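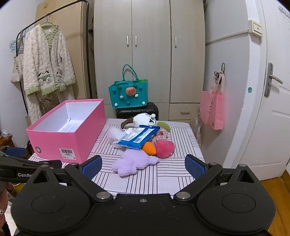

Nobody in Clillham under 30 goes to Trodum anymore, and why would they? One of the people I interviewed for this report put it to me that way before I'd even opened my notebook, and she grew up two streets from the beach there. I wrote it down and then spent most of a semester trying to find out if she was right.

Trodum is the lake town an hour east of us. When my parents were kids it had a boardwalk, a ferry and the Galli, a big white hotel with 145 rooms where you had to book by February to get a week in July. My mom still talks about the breakfast! Today the Galli has plywood over its ground floor, and the ferry runs 2 times a day in summer and not at all after October.

I started with old phone books in the library (slow, dusty, kind of fun). The oldest one I used listed 256 businesses in Trodum, and I tried to trace what became of the ones on the waterfront. Then I took the bus out there and talked to people who were still open.

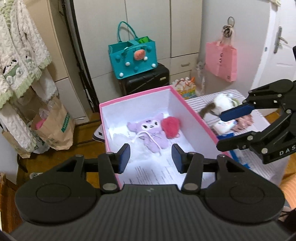 The answers I got didn't line up very well. The man at the bait shop blamed the break-ins, which started after the Jurkorden cannery shut down and a lot of families left. The woman at the bakery said the break-ins came later, and that the real trouble was the new highway – people just drove right past. I went back and forth on this for weeks. The phone books lean her way, a little, because the waterfront listings start dropping before the cannery closes.

I only got 6 full interviews, and all of them were with people who stayed. That's the biggest hole in my project. If I did it over I'd track down the families who moved to Clillham and ask them the same questions, and I'd go in August when the summer people are around – the few that still come.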